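Nataša Kolev has opinions on grey

By the time I've got my coat off she's already on about the floor. Not her floor, any floor. Nataša Kolev fits out workrooms for small firms, has done for years, and she talks the way she works, one thing started before the last one's finished.

We met at the Skolix unit on Friday, March 27, 2026. She had a van on a meter so this was quick. Notes typed up same night, sorry for the state of them.

Why grey, was my first question. Every workroom I go in is grey.

"Because you can find a screw on it," she says. "White, no. White shows every boot and then people stop looking down. Black you lose everything. Most of what gets bought for a workroom is black, have you noticed? Black cases, black cables, black chairs. So you put it all on a black floor and you've dropped a black cap and that's your afternoon gone."

She did one in green once, for a firm called Nosik. Their choice. "They'd had a green floor at the old place and they were sad about it. Fine. Lovely people. I'd still have gone grey."

Two coats on the floor, always, and she won't be talked out of the second. Four days before anything heavy goes back. People ask for two. People always ask for two. She tells them a story about a cabinet that had to be lifted with a bar and they usually go quiet.

Then cables, which is what I'd really come for. A reader wrote in back in September asking how you keep a workroom from turning into a nest, and I didn't have a good answer.

Kolev's is that you start with the floor and work up. "Nothing lies down. That's the rule. A cable can hang, it can be clipped, it can go in a tray. It can't lie down. Once one lies down the others join in." She laughs at this, I think she's said it before.

What about hanging, isn't that ugly?

"A bit! But you can see where it goes. I like to follow a cable with my eyes, top to bottom, no kneeling. If I have to kneel I've done it wrong." She'd rather one long thin cable dropping straight than the same cable bunched up with ties round it. Ties are for the end of the job. She has seen people put 300 ties on a room and then need to move a desk. "Scissors for two hours. And somebody always snips the wrong thing."

She uses a tray called the Plekitz, comes in lengths, clips under a bench. Not paid to say so (I asked). The clips are stiff for the first week and after that they're alright. The lid is useless and she leaves it off, most of her customers have a pile of lids in a cupboard somewhere.

Dust then. I said black kit always looks filthy to me, even when it's just been wiped. She agrees, sort of. "Matte black is the worst thing anyone ever thought of. Every speck. And you get the scuffs, and a scuff on matte you can't polish out, you just make a shiny patch round it. So leave it. Dry cloth, leave it." Mesh is a soft brush, never a cloth, becuase the cloth leaves fluff in the holes. Small brush, the sort you'd do a keyboard with. She keeps one in her top pocket and got it out to show me. Blue handle, chewed.

Shiny metal she does last. Reason being everyone's hands have been on everything else by then. 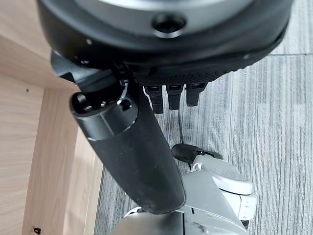 Grey floor, black cable hanging down. Skolix, workroom.

How often should a room be done? Properly done, I mean, not the wipe round.

"Twenty minutes on a Friday." Then she thinks about it. "No one does twenty minutes on a Friday. Ten would be nice." The Kos people, two doors along, do theirs on whatever day the bins go out, and she reckons that's the best system she's come across, you're already annoyed and holding a bag.

I asked about labels. Mixed feelings. Both ends or don't bother, and write what it's for, not a number. "Number four. Four what? Where's the list? The list was on the wall and they painted the wall." She was the one who painted the wall, it came out later. The list is under there somewhere.

Anything she'd change about her own place? She works out of a garage. Concrete, never painted. Brown rug. "Don't write about the rug," she says, and then tells me about the rug for a good while, where it came from, the moth, how she lost a whole bag of washers in it one winter and is still finding them with her feet.

Parking ran out about then. She did one more lap of the room with the brush before she went and asked me to mention that the grey comes in a satin as well as a matt, and to get the satin.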